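Brandschutz-Rundgang Werkstatt und Lager Mollness, 3. November 2025
Rundgang: Rukhsana Sial, mit dabei Rogelio Rivera

So, ich war wieder mit dem Klemmbrett unterwegs, und hier kommt die Liste samt meinem Senf dazu.

1. Fluchtweg Lager Richtung Hof: in Ordnung
Frei bis zur Tür, die geht auch leicht auf. Beim letzten Mal musste ich noch über Paletten klettern, also danke!

2. Feuerlöscher: ein Mangel
Der neben der Spüle (Inventarnummer 789) hat keine Plombe mehr. Rogelio hat ihn gleich rausgenommen, Ersatz hängt schon.

3. Notbeleuchtung: Mangel
Die Leuchte über Tür 61 flackert. Crisanto, rufst du bitte bei Praltia an? Die haben sie ja im Januar erst eingebaut.
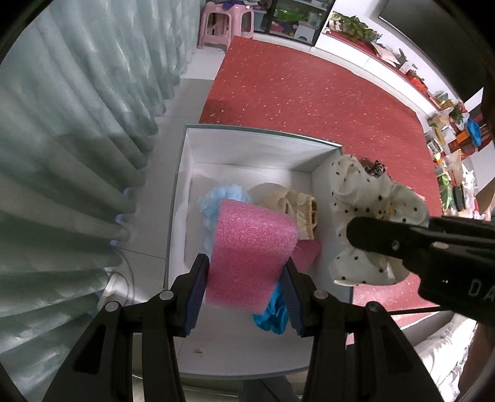 4. Mehrfachsteckdosen: Mangel
Im Büro steckt immer noch eine in der anderen, und am Ende hängt der Wasserkocher. Leute, bitte! Ich hab alles auseinandergezogen und bestelle eine vernünftige Leiste mit 5 Plätzen.

5. Brandschutztür zum Treppenhaus: in Ordnung
Schließt von allein, ganz ohne Keil (ich hab extra zweimal geschaut).

6. Rauchmelder: teilweise geprüft
Alle piepsen brav, nur an den im Heizungsraum kam ich nicht ran. Der Schlüssel liegt bei Hélène, das holen wir nach.

7. Aushang Notrufnummern: veraltet
Da steht noch die alte Durchwahl. Richtig ist die 924. Neuen Zettel drucke ich morgen aus.

Offen bleiben damit die Punkte 3, 4, 6 und 7. Wer was erledigt hat, trägt es bitte mit Kürzel in die Mappe am Eingang ein.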